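Before you spend money on a robot for the house: planning tips from a chatty budgeter

I get asked about household robots more than about anything else on this page now, more than grout and more than moths, and I've put off writing it all down because I kept changing my mind. Well, I've been through a robot vacuum, a mop attachment I regret, a self-emptying dock and a very long flirtation with a tidying arm, and my opinions have finally settled a bit. So get a cup of something and let's talk about money.

Start with the chore and leave the catalog closed

I know, I know, the catalog is the fun part. But the first robot I bought was a Karkau vacuum and I bought it because it was on sale in July and it was a nice shape. I had given no thought at all to what my floors were like or which job I hated most. What I hated most, if I'd stopped to think, was picking up. Vacuuming I never minded!

So do this first. Take a notebook and for a couple of weeks write down every chore that makes you sigh. Put down what it was, which room, and how long it took you. Don't be noble about it. Mine was full of trash: tissues, wrappers, paper cups, all the little soft things that never make it into the can on their own. A vacuum does nothing for those except choke on them.

Do the job by hand, slowly, and watch yourself

Once you know the chore, do it once at half speed and notice every single thing your hands do. It feels silly. Do it anyway, it will save you more than any coupon. Taking out the trash sounds like one job, and then you slow down and there's gathering the bits off the table, pushing the pile down, working the bag off the rim, getting the air out, tying it, lifting it, fitting a new bag and folding that one over the rim so it doesn't slide in the first time you throw something heavy at it.

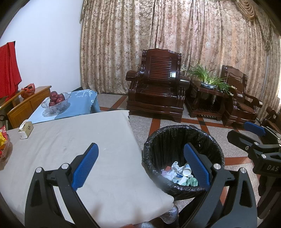

Write the steps in a column and next to each one put easy, fiddly or no way. Easy is anything hard that sits still, like a cup on a flat table. Fiddly is soft stuff, so tissues, cloths, thin wrappers. My "no way" was knotting a bag, and it stayed that way through every sales page I read. When you look at a machine, hold your column up against it and see how many steps it would take off you. If it only takes the easy ones you are paying a lot of money to keep the annoying half of the job.

Work out what it's worth to you

My math isn't fancy. I give myself a yearly figure for getting rid of a chore, and for floors it was 200 dollars. I'd happily pay that every year to never sweep under a bed again. Then I take the price of the machine, add what it eats in bags and filters and pads, and see how many years it has to last to come out even. If the answer is longer than the warranty I go and make a sandwich and think about something else.

The Jostelar arm was the one that nearly got me. It was 3000 dollars, and it would (so said the page) pick up small items and drop them in a bin. I wanted it so badly! But when I put it through my sandwich math it had to run for years and years without a hiccup, and the warranty was 2. I closed the tab. I have opened the tab again several times, I'm only human, but I have closed it every time.

The costs that creep up on you

These are the ones I got wrong, in no special order.

Consumables. Look up the price of the bags, brushes and filters before you look up the machine. My dock takes its own bags and only its own bags, and I resent every one.

Spare parts. Try to find a wheel or a grip pad for sale by itself. If you can't find one, assume that when it wears out the whole thing is done.

Subscriptions. Read the part about the app. Some features go behind a monthly fee after the trial and they're usually the features that were in the video.

Floor changes. I ended up replacing a thick rug with a flat one so the vacuum could get over it. I like the flat rug, but it was still money, and it never made it into my budget.

Batteries. Put aside 50 dollars a year in an envelope and forget about it. When the battery goes you'll feel so clever.

Your own time. Emptying, rinsing, untangling hair from the brush. Time it! Then take it off whatever you thought you were saving.

Measure the room the way it really is

Don't tidy up before you measure. I tidied, I measured, I bought, and then real life came back and the machine couldn't get between the chairs. Leave the furniture where it lives. Check the gaps between chair legs, how low the curtains hang, and where any cords loop down, because long curtains and loose cords will catch just about anything with wheels. Tablecloths that hang down are another one. If it drapes, clip it up or expect trouble.

Patterned floors are worth a question to the seller too. My Karkau used to stop dead at the dark border in my hallway and sit there as if it had reached the edge of the world. A newer one might be fine, but ask, and get the answer in writing.

And pick the parking place before you pick the robot. It needs an outlet, clear floor on both sides and a spot where you won't trip over it at 6 in the morning in your socks.
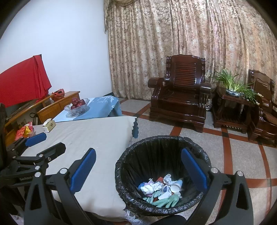
Cheap fixes to try first

Half the time I wanted a robot, what I wanted was a better setup. So try these for a month before you order anything.

Move the can to the mess. Put it right beside the table or the bed where the tissues and wrappers pile up. I sulked about how it looked for a day and then never thought of it again.

Use a bag a size up and fold it well over the rim. A skimpy bag slides down, and then you're washing the can as well.

Keep spare bags in the bottom of the can, under the one you're using. Old trick, still the best one.

Go around and gather everything first, then deal with the bag. I used to walk back and forth for each cup like a waiter.

Keep a pair of rubber gloves near the can. You'll push the pile down properly if you don't have to touch it.

If the list of sighs in your notebook gets a lot shorter after that, congratulations, you've saved yourself a bundle. If it doesn't, then at least you know the chore is truly the chore.

Buying when you're finally ready

Rent or borrow if you possibly can. Sawatzky, the tool rental place near me, started carrying floor machines and I had one for a long weekend. I learned more from that than from all the reviews put together (mostly that it was too loud for the hour I wanted to run it).

Ask for a demo with your own mess. A seller's demo is always a nice clean block on a nice clean mat. Bring a crumpled tissue and a slippery snack wrapper in your purse and put them down in front of the thing. I've done it, I got a look, and I got my answer.

Check the return window and put the last day on your calendar the minute the box arrives. Then use the machine hard, every day, on the worst room you have. Don't baby it.

Keep the box! All of it, foam too. Fokness wanted theirs back in the original packaging when I returned the mop attachment, and I had cut mine up for the recycling like a good citizen. I ended up paying for a new carton.

Skip the extended plan if it costs more than a battery and a set of brushes. I put the same money in the envelope instead.

My own plan, for what it's worth

I'm keeping the vacuum until it quits. The envelope is getting fatter and I've got a page in the back of the notebook for the arm, with my column of steps, and I go back to it whenever a new model comes out. So far the best of them would cover the cups and one or two of the fiddly ones. The bag tying is still mine. When something comes along that can fold a fresh bag over the rim without tearing it, I'll do the sandwich math again and report back here.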